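**Basalley two-arm kit: notice about late finger release (08/02/2019)**

We're sorry to say that some kits can keep squeezing for a moment after being told to let go, so do mind your fingers when working on a zipped pouch like ours.
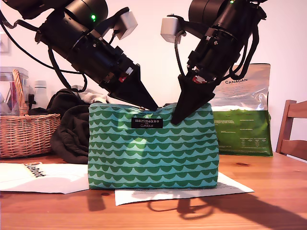

Florencio Alcaraz wrote that his did it on 4 pulls in one morning, always on the closing stroke, and he'd like a new cable please. It's on its way!

Until yours comes, keep to the slow setting.
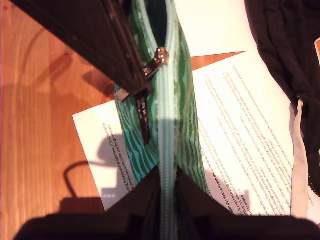 *Finger beside the zip pull.*

Switch off before freeing anything caught.

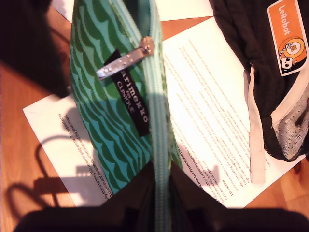 ## Getting the new cable

Write to Kaja Lapiņa at Plinesthorpe, and she'll post one free.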